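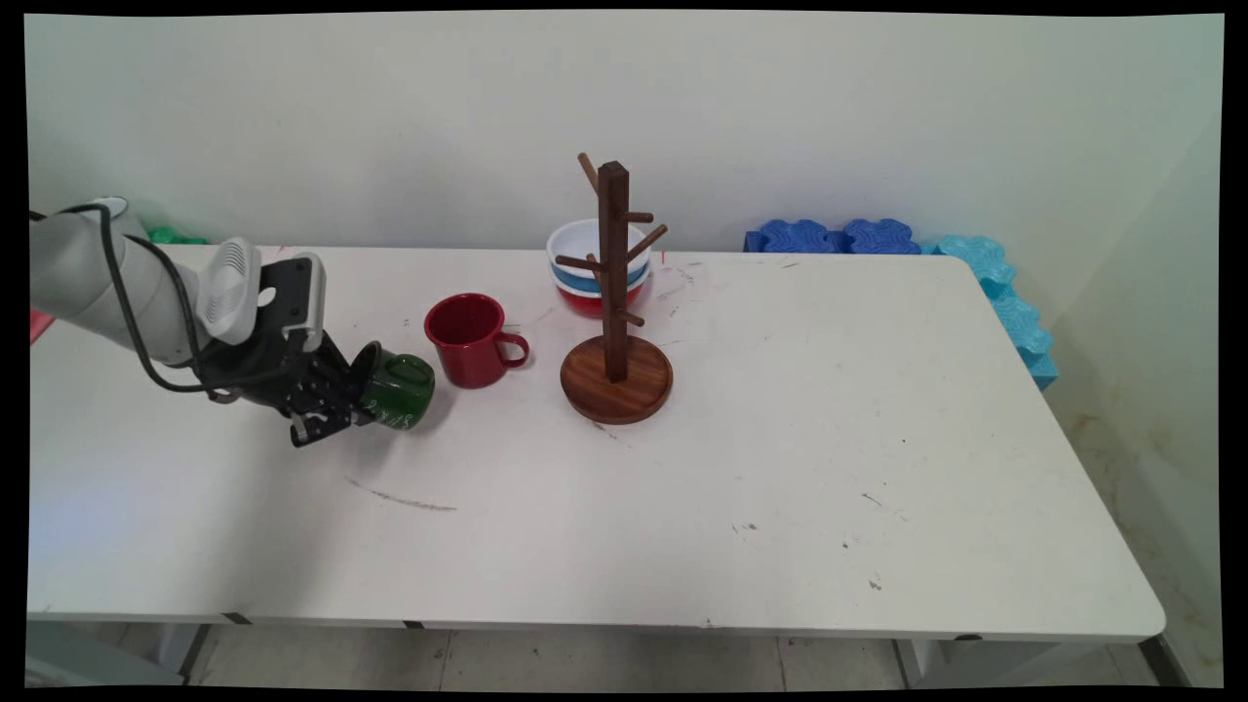
Brazo con pinza de dos dedos sujetando una taza verde esmaltada, junto a un soporte de madera para tazas.

Quiénes somos

Vesusix diseña e integra células de manipulación para objetos de uso cotidiano: vajilla, menaje, envases y piezas pequeñas de geometría irregular. Trabajamos con brazos comerciales y desarrollamos la capa que va por encima – percepción, planificación de agarre y control de la pinza.

La empresa empezó en 2014 como un grupo de ingeniería dedicado al utillaje de laboratorio. En marzo de 2017 pasó a trabajar solo en manipulación. Hoy el equipo técnico se reparte entre mecánica, software y ensayos.

Qué ofrecemos

Kit Oren. Paquete de puesta en marcha para un brazo y una mesa. Incluye pinza paralela de dos dedos, soporte de cámara fija, licencia de software y 4 jornadas de formación en las instalaciones del cliente. El plazo de entrega es de 15 días laborables desde la confirmación del pedido.

Oren se suministra con una biblioteca de 50 tareas parametrizables: colgar, apilar, trasvasar, ordenar por tipo. Cada tarea se edita desde la consola y puede duplicarse para crear variantes. Las asas, los bordes y los objetos tumbados se tratan como casos de agarre independientes, con sus propios límites de apertura y fuerza.

Servicio Nallisov. Ensayos por encargo. El cliente envía sus objetos y recibe un informe con las tasas de éxito por tarea, los registros de fuerza y la clasificación de los fallos. El catálogo de referencia contiene 914 objetos medidos y pesados. No se emiten informes sobre piezas que superen la carga nominal de la pinza.

Mantenimiento

Las revisiones mecánicas y los repuestos de dedos y cubiertas los gestiona Uysal, nuestro socio de servicio. Las incidencias de software se atienden directamente desde Vesusix – el contrato básico cubre el primer año.

Las solicitudes de presupuesto deben indicar modelo de brazo, dimensiones de la mesa y lista de objetos.

Página actualizada el 17 de noviembre de 2019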